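Workshop notebook, Jan 28, 2021

Hide glue, second batch, and the two chairs from Fostine

I start the page with the glue, and the chairs come after.

The first batch was too thin. I soaked the granules overnight in cold water as Desmond Okafor told me, but I put in too much water and I did not weigh anything. When I brushed it on the test pieces it ran down the side like tea. This time I weighed: 40 grams of granules to 80 grams of water, left in the jar with the lid on until the morning. In the morning all the water was gone into the granules and they looked like wet brown sugar. I think this is how it should be.

The glue pot from Athumani has a dial but the dial has only the words low, medium and high, so I used the kitchen thermometer. On low it stopped at 58 Celsius, which is good. On medium it went to 66 and I turned it back at once. Desmond says that above 65 the glue becomes weaker each time, and it smells worse also. I have marked the place on the dial with a pencil. Please do not rub it off.

For thickness I lift the brush and look at how it falls. It should fall in one string, without drops, and without lumps. I added two teaspoons of water before it was right, so next time I will begin with 90 grams of water instead of 80.

Test joints. I cut the beech offcuts to 170 mm, planed one face of each, and glued them in pairs with an overlap of one hand width. Three ways:

A – wood cold, glue warm. The glue was already like jelly before I had the pieces together.
B – wood warmed with the hair dryer one minute, then glue.
C – same as B, but I first brushed the wood with very thin glue and let it dry.

All were rubbed together by hand until they began to stick, then left alone with no clamp. I will break them after two days and write the result on the next free page. I expect A to be bad. Between B and C I have no opinion yet.

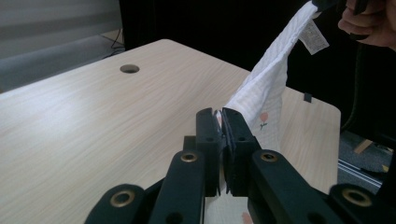
Now the chairs. Fostine brought two, both dining chairs, both with the same trouble: the back legs move when you sit. She wants to have them before her mother comes in August, so there is time, but I don't want to have them standing here until then either. The shop is small.

Chair 1. The side rails are loose on both sides. I could pull the left rail out with my hands. Inside the mortise there is old glue, dark and shiny, and on top of it something white which I am almost sure is ordinary wood glue from a later repair. The old glue comes off with a wet rag and warm water, you wait ten minutes and then scrape with a stick. The white glue does not. I tried vinegar, warmed, and after half an hour it was soft like rubber at the surface only. I had to scrape three times. This took most of the afternoon and I am not finished with the right side.

Chair 2. Only one joint is loose, but the tenon is cracked along the grain, from the shoulder nearly to the end. I opened the crack with a palette knife, very little, and it looks clean inside, so it was perhaps never glued. My plan is to put thin hide glue into the crack with the syringe, clamp it across, and wait one full day before I put the chair together. Idrisa Minja thinks I should cut the tenon off and put in a loose one. He may be right for a chair that is used every day. But I would like first to try the smaller repair, because it can be undone, and his cannot.

I asked Idrisa also about the missing corner blocks. Chair 1 has four, chair 2 has only two, and the screw holes of the others are still there. He has a box with some old blocks which he will look through. If they do not fit I make new ones from the same beech, it is twenty minutes of work.

About the finish. Fostine said "just make them shiny again" and I explained to her that I would rather not. The surface is worn on the top rail where people put the hand, but everywhere else it is good. I washed one small place under the seat with Cliritz, diluted one to ten, and the rag came away very brown. Below it the color is much lighter and warmer than I believed. I think that cleaning and a little wax will be enough. I will show her the place before I do more.

Costs so far, so I do not forget. Granules, one bag, half used. Vinegar from home. A new lamp from Illum for over the bench, because I could not see the bottom of the mortises with the old one. It is bright but it makes a hard shadow to the left side, I must hang it further back. The hours I count later. I told Fostine 795 for both chairs together and I should stay with this number even if the white glue is slow.

Things to remember:

The glue in the jar keeps one week in the fridge. I wrote the date on the lid. If there is mold on it, throw it away, do not try to scrape.

Clean the brush in hot water the same hour. The good brush from last month is now a stick.

The seat pads are off and are in the paper bag on the upper shelf, with the screws taped inside. Chair 1 has a blue tape and chair 2 has no tape. The screws are not the same length – please do not mix them.

Desmond wants the big strap clamp back when chair 1 is done. I said next week.

Tomorrow: finish the right side mortise, warm the small pot, glue the crack in chair 2. Dry fit chair 1 and check it on the flat board for rocking, before any glue is on it.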